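Skurkutell Opens Gripper and Wrist Camera Comparison to Outside Teams

NOTCOMBE, 31 July 2022 — Skurkutell, the robot testing shop at Notcombe, today opened its tabletop comparison program to outside teams. The program lets makers and buyers of robot grippers try different fingers, cameras and controllers on the same tasks, at the same table, before they settle on a setup.

The first round covers 16 finger designs and seven controller settings. Tanui, which makes fingers for food packing lines, supplied the flat plate fingers used as the baseline. Rerkport, a maker of control software, is supplying the controller.

Tasks are built from things found in any kitchen. Soft fruit is a large part of the list, and so is glassware. Each finger design gets 20 attempts at every task, and each attempt is logged with the grip force, the arm position and the video from all cameras.

"A lot of grippers look good on a wood block," said Brodie Nepia, who runs the program at Skurkutell. "Customers ask us about fruit, so we test with fruit. A banana has a curve to it and a skin that marks, and you have to hold it without squeezing it."
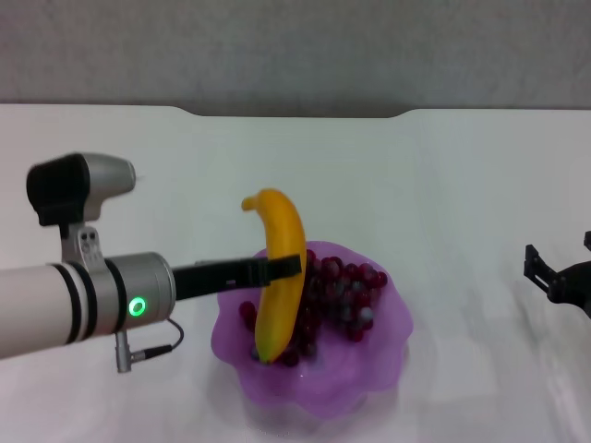 A flat black gripper finger against a banana over a bowl of grapes at the Skurkutell test table in Notcombe.

Skurkutell runs its tests with two arms. Teams may use both, or keep one idle while the other works. Fingers are changed between sets, and the controller settings are reloaded from a saved file each time so that no set starts from a hand-tuned value.

The camera part of the program is run separately. Wrist cameras are compared on how well they find the edge of the table, how they handle plain surfaces with little detail, and how quickly they settle after the arm stops moving.

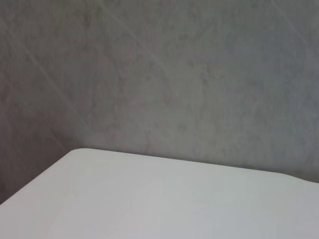
Plain surfaces are a common source of trouble for camera-guided arms, and Skurkutell gives them their own score. A camera that does well on a full bowl can still lose its place over a bare white table. Results for each camera are reported with the lens and exposure settings used, and teams can ask for a second run at different settings.

"We don't pick a winner," Nepia said. "You get the numbers and the video for your own parts, next to the baseline. What you do with them depends on what you're building."

Outside teams can send up to four finger designs or two cameras per visit. The test plan is 62 pages long and is sent to every team that applies. Parts must come with mounting drawings — Skurkutell will make simple adapter plates at no charge.

Results from the first round will be released in November. Teams may keep their own results private until then, or withdraw them before release.

Applications are open now and are handled by the Skurkutell program office in Notcombe.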